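Course Handout 4: Evaluating a Pick-and-Sort Kit Before Purchase
Unit: Automation Equipment Selection
3 comments | 19 shares

4.1 Product under review

The product is the Istivau bin-sorting kit, offered by Idby as a teaching and light research package. It comprises an arm with a two-finger parallel gripper, a controller, mounting hardware and the Upadhyay planning software. The arm may be leased separately. The questions in this handout apply to any comparable offer – substitute the relevant data sheet where needed.

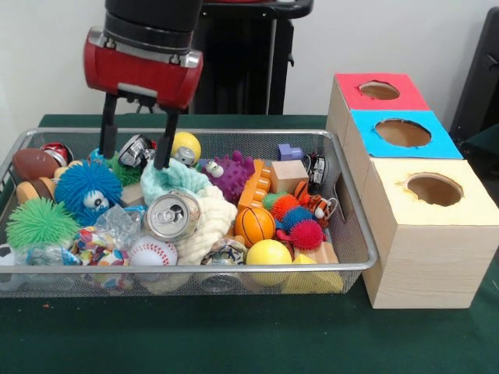
Gripper over the mixed toy load, with the three box targets alongside.

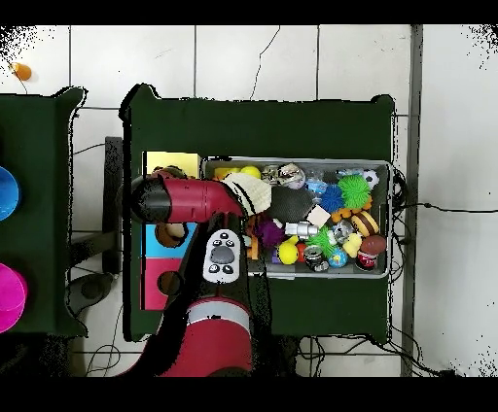
4.2 Task definition

The task is unstructured picking from a single container. Items are heaped, in mutual contact and of mixed shape, stiffness and surface. The arm removes one item per cycle and releases it at an assigned target. A cycle begins when the planner commits to a grasp and ends when the fingers have opened at the target and the wrist is clear of it.

The supplier's offer has to be read against this definition. A quoted pick rate for identical rigid parts in a tray has no bearing on a heap that includes a football, a drink can and a spiky rubber ball. Ask for the item list behind any quoted rate. If the supplier cannot produce one, record the rate as unverified.

4.3 Item classes

For grading purposes the course uses four classes.

Class A – rigid, flat-sided. Blocks and building bricks. Opposed faces suit a parallel gripper. The main failure is a collision between one finger and a neighbouring item during the approach.

Class B – rigid or firm, curved. Balls, cans on their side, the football. Contact is a point or a line. A grasp placed off the centreline tends to eject the item sideways, and force does not correct the error.

Class C – compliant with surface features. Spiky and fuzzy balls. Spikes and strands fold under the fingers, so jaw width at contact is a poor indicator of item size. Grasp confirmation by width alone will return false readings in both directions.

Class D – fabric and film. Knitted cloth, bunched fabric, plastic bags. There is no stable outline for the planner to work from. Expect double picks, where a second item is lifted in a fold.

Results must be reported by class. A single overall figure conceals a kit that does well on A and B and fails on D.

4.4 Container and target geometry

Container walls limit the approach. Near a wall, one finger must descend between the item and the side, and the planner will either rotate the wrist or reject the grasp. Note which. A planner that rejects every wall grasp leaves a ring of unpicked items and then reports the container as finished.

Mesh-sided containers also cause trouble for some depth sensors. Run the empty-container calibration supplied with Upadhyay before the first load and again if the container is changed.

Where the target is a hole in the top of a box, the release tolerance is the hole width less the item width. Stepped boxes add a height term. The release height must be stored per target – a single global value set for the highest box drops items too far onto the lowest, and one set for the lowest drives the gripper into the highest. Coloured top faces make target identification easier under even lighting. They are no substitute for a measured position.

4.5 Test procedure

1. Fix the container and targets to the marked positions. Record the positions in the base coordinate system.
2. Load the container by tipping. Do not arrange items by hand.
3. Set the speed limit to 30 per cent for the first run.
4. Run 154 cycles. Reload when the planner reports no valid grasp.
5. Log each cycle as success, missed grasp, dropped in transit, wrong target or double pick.
6. Repeat at the supplier's recommended speed using the same item set.
7. Export the log before shutting down the controller. The Istivau controller clears its buffer on power-off.

Manual repositioning of an item during a run voids that cycle. Mark it void and leave it in the log.

4.6 Points to check in the offer

Lease terms. Idby quotes a base lease of 1708 dollars per month. Confirm whether finger pads are treated as consumables, as textured rubber items wear them quickly.

Software licence. Upadhyay is licensed per controller. A second arm on the same bench requires a second licence.

Support. Remote only, weekdays. There is no Sunday cover, so unattended weekend runs should be scheduled with this in mind.

Cabling. Arm cables need a fixed route clear of the walkway and of the arm's full sweep. Verify the route at maximum reach and with the wrist fully rotated.

4.7 Submission

Submit the log, a results table by class and one page of assessment. State the item set, both speed settings and any voided cycles. Reports without the void count will be returned unmarked. Due at the end of April.

Related items
Handout 3: Reading a Gripper Data Sheet
Handout 5: The Dultden Suction Head – Comparison Notes
Bench Safety Checklist
Log Template for Pick Trials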